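Section 11: Setting Up Scheduled Charging on Your Brusano Home Charger

Scheduled charging is one of the best things about owning this unit. Plug in when you get home, go to bed, and the charger waits for the cheap overnight hours all by itself. Setup takes only a few minutes, and you only have to do it once!

Before you start, the charger must be mounted, wired by a licensed electrician, and showing a steady green light.

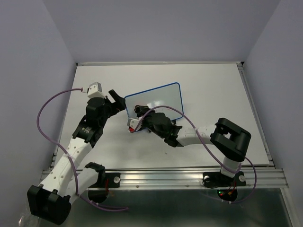
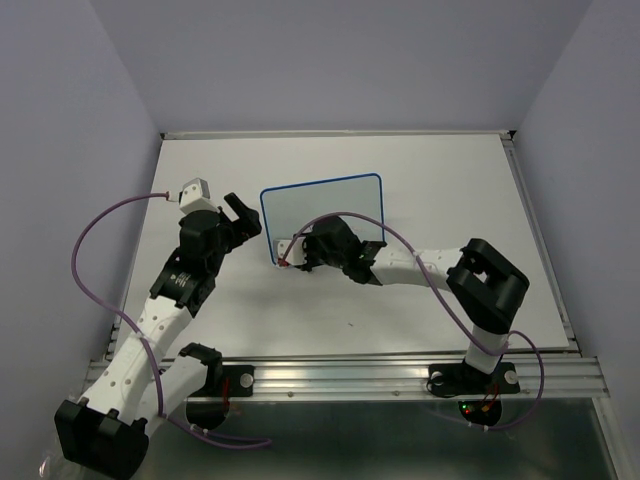
You will need the Kikex app on your phone and the four-digit code printed inside the front cover of this guide.

1. Open the Kikex app and tap Add Charger.

2. Hold the button on the front of the charger until the light blinks blue, then let go.

3. Enter your code. The app will find the charger and ask for your home Wi-Fi password.

4. Tap Schedule, then New. Pick a start time and an end time. If your power company has night rates, use the hours shown on your bill.

5. Set your charge limit. We love 80 percent for everyday driving, and you can raise it the night before a long trip.

6. Tap Save. The light turns white when a schedule is active.

Note: Many cars have their own charging timer. Turn it off before using this one. If both are on, the car will charge only during the hours when the two overlap.

Note: You can store up to 2 schedules, which is great if your weekend rates are different. Name them anything you like.

CAUTION: Do not use an extension cord or adapter between the charger and the car. Do not open the housing. There are no parts inside that you can service yourself.

To skip the schedule and charge right away, press the front button twice. The schedule comes back the next time you plug in.

If the light blinks red and the app shows code 374, the charger has lost its clock setting. Reconnect it to Wi-Fi and the time will update within a minute or two. Your saved schedules will still be there.

Next: Section 12, Sharing One Circuit Between Two Cars

Guide revised 12/09/2018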